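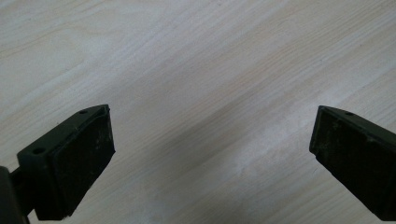

How to record good demonstrations with a hand-held gripper

I've been collecting demonstrations for small tabletop jobs for a while now, mostly picking things up and putting them somewhere else, and I get asked the same questions every time a new person joins in. So I've written down how I do it. Take what's useful and ignore my fussier habits (there are a few).

I'm assuming you've already got a gripper that opens and closes properly, with a camera looking down at the fingers, and that you know how to start and stop a recording.

Before you pick anything up

Clear the table. Then clear it again, because you'll have left a pen on it. If the model sees your pen in every single example it may decide the pen matters, and then you've got a robot that only works near pens. We did this at Staltedham with a mug, and it took me an embarrassingly long time to work out why everything went wrong the morning the mug was in the dishwasher.

Now check the fingers. Open them all the way, close them all the way, and watch that the tips meet evenly. Give the pads a wipe with a barely damp cloth and let them dry. Dust makes them slippery, and you'll start squeezing harder to make up for it without noticing. If a pad is a bit worn at the corner I leave it alone, but if it's lifting I change it before recording anything. Swapping one halfway through a set is a pain.

Have a look at the light too. Shadows are fine, and I like having a few different ones across a session. What I don't like is my own head drifting in and out of the light! Stand where you're going to stand, move your arm through the whole job, and see what your shadow does.

Setting up the job

Write the task down in one plain sentence. "Pick up the sponge and put it in the tray" is good. "Tidy up" isn't, as two people will do completely different things and both be right.

Then decide what counts as the start and what counts as the end. Mine nearly always start with the fingers open and nothing between them, a little above the table, and finish the same way after I've let go and backed off. Adebayo Uzor likes to start with the gripper resting on the table instead, and that's fine as well, so long as everyone on the same set does the same thing. Mixed starts were the biggest mess in our April recordings.

Recording

1. Get the gripper into its start position and hold still for a slow breath.

2. Start the recording, and keep holding still for a moment.

3. Move towards the object at the speed you'd use to pass somebody a full cup of tea. Beginners go far too fast. Then they hear me say so and go far too slowly, with lots of little stops — those stops get learned too.

4. Line up before you close. Try to have the object in view between both fingers, then squeeze until it's held and no more.

5. Lift, carry, lower, open. Wait until the object has settled before you pull away.

6. Go back to your finish position, hold still again, and stop the recording.

I do these in batches of nine, then put the gripper down and shake my hand out. You can do more, but your wrist gets lazy and you start coming in from the same side every time.

Mixing it up

Move the object between takes. Turn it round, push it into a corner, put it nearer than feels comfortable. I keep seven starting spots in my head and visit them in a muddled order. Manon Petrenko sticks tiny bits of tape down and peels them off before each take, which sounds maddening to me but her sets are lovely and even.

Swap people as well if you can. In the Murkendale set four of us took turns, and I could tell from the playback who was who by how we approached the object. That sort of variety is worth having.

What to keep and what to bin

Keep a take where you fumbled slightly and recovered. Those are gold, as the robot will fumble too and needs some idea of what to do next. Bin any take where your other hand came into view to help, where the object went off the table, or where you forgot what you were doing halfway (it happens to me more than I'd like).

Label as you go. I put the task, the person and the batch in the name, and one short note if anything odd happened. Don't leave it until the evening.

Last job is to play back five takes from each batch before you pack up, while the table's still set out the way it was. If something's off you can redo it there and then.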